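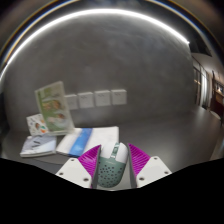 *Green mouse, pink fingers.*

20 July 2023

My right hand is so tired that I'm typing most of this with the left one, so forgive the spelling, future me. Mouse day! I'd been looking forward to it all week and then it was about four times harder than I thought it would be.

So, the job was to pick up the computer mouse, over and over, with the hand-held gripper, so that the arm can learn it later from what I did. You squeeze, the fingers close, you lift, you carry, you put it down, you let go. Then you move the mouse a little and do it again. I did 119 of those before I stopped, and I had promised myself 120, and I just could not face one more. (It's bothering me now. One more! I'll do it first thing tomorrow and nobody can stop me.)

The first few were terrible. I kept going at it the way I'd grab it with my own hand, sort of scooping, and the gripper has no scoop in it at all. It has two fingers and they come together and that's your lot. You have to line them up with the sides of the mouse before you even think about closing, and if you're a bit off, one finger touches first and the whole thing skates away across the table. I chased it halfway to the booklets twice. I kept those two takes out. The notes from Bradia say a fumble is fine as long as you recover smoothly, and what I did was not a recovery, it was a pursuit.

After a while I got a rhythm. Slow in, pause, close, breathe out, up. The soft fingers are much nicer than the hard ones we had in December, they lean into whatever you're holding and the ridges bite a bit, and you can feel through the handle when it's got a proper grip. With the old ones I never knew until the thing dropped. I'm very fond of the magenta, too. It's like working with two pieces of candy.

The mouse itself is a cutie, minty green underneath with all those little holes, white at the front. I want one for my desk at home. I don't want *this* one, I've seen enough of this one.

What I keep noticing is how much I do without meaning to. I tip my wrist right before I close. I had no idea! I watched some takes back at lunch and there it was, the same little tilt, every single time, like a person clearing their throat before a speech. So is the arm going to learn the tilt? Probably, yes. After lunch I tried to do it without tilting and got much worse, so I went back to tilting and decided it's my signature. If the arm at Paton starts clearing its throat in the fall, they'll know who to call.

I also tried remote control for a bit, driving the real arm with the two-stick setup from Dikix. 11 tries, 3 good ones. I don't hate it but it's like eating soup with someone else's arm. There's a tiny delay and your brain fills it with panic, so you push more, and then it all arrives at once. With the gripper in my own hand I know where the table is. With the sticks I'm guessing, and I guess high, and I end up patting the air over the mouse like a nervous aunt with a dog. They say it gets better after a couple of days. I'll give it a couple of days.

Sales came by with their usual question, how long until it can do "everything on a desk." I said we were on mouse. They wrote that down. The target for the whole set is 4,000 takes, with pens and tape and mugs and I don't know what else, and I'm trying not to do the math on that with this hand.

Things for tomorrow, before I forget:

- the one missing take!!
- start with the mouse turned sideways, I did way too many facing me
- lift it higher before carrying, I got lazy toward the end
- bring the squishy ball for my thumb
- eat before, not during

I had the window open all evening and did nothing, a bit of TV, toast for dinner. When I reached for the butter I lined up my thumb and finger on both sides of the dish, paused, closed, and tipped my wrist. I laughed out loud alone in the kitchen. Then I did it again with the jam to see if it was a fluke, and it wasn't.

Going to bed with an ice pack. Alarm's set for seven.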